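Jistthorpe Makers Board > Grippers and Arms > Jaws creeping open mid-hold

folto_fan
Posted 3 Jan 2019
OK, this one has been driving me nuts and I love it. We're doing marker pickups on the maroon cloth with the hand-held grippers, blue pads, nothing fancy. Grab, lift, hold upright, set down. The grab is great! Then during the hold the jaws relax a hair and the pen slides down through the pads. 13 drops in 100 tries last night, and the log says "closed" for every single one of them. 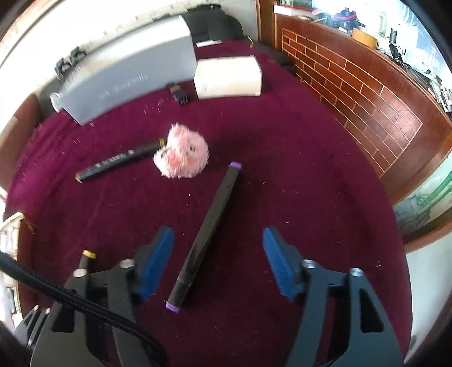 The log is what bugs me most. It reads the trigger and never looks at where the jaws are, so a drop gets filed as a good hold. I've put fresh pads on and cleaned the barrels. Same thing.

Mulcahy
Pivot screws. Mine backed out after a couple months of heavy use and did exactly this. Snug them up and put a dab of thread locker on.

folto_fan
Checked them in September and again yesterday, all tight. Good thought though!

jistano44
I'd look at the cable before touching any hardware. If it pulls on the linkage when you tip the tool up, the jaws can creep. Do ten holds with the cable taped back along your forearm and see what you get.

Mulcahy
A cable won't open a jaw that's clamped properly. I don't buy it.

jistano44
It doesn't have to open it, a slick round barrel only needs a tiny bit of slack. Try it on yours.

folto_fan
Well, I tried it! Taped back: 2 drops in 44 holds. Way better, but still not zero, so you might both be right.
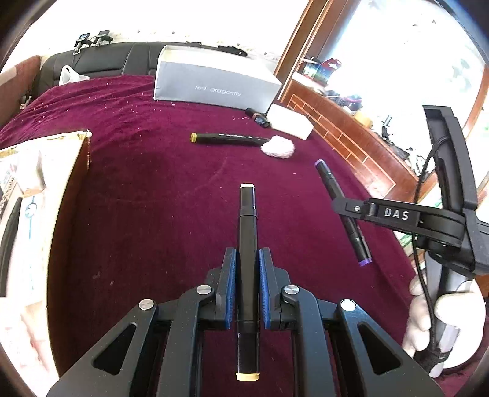 Next up is holding for up to a minute instead of a few seconds, and I'm rewriting the log so it records jaw position the whole time. Can't wait to see that curve.

Mulcahy
Fine, the cable is part of it. I still say there's play in the pivots. Wiggle one finger by hand with the trigger locked and tell me it doesn't move.

folto_fan
...it moves. Left one more than the right. Ha! Ordering new bushings tonight.

jistano44
Post the jaw plot from before you swap them, please. I want to see both.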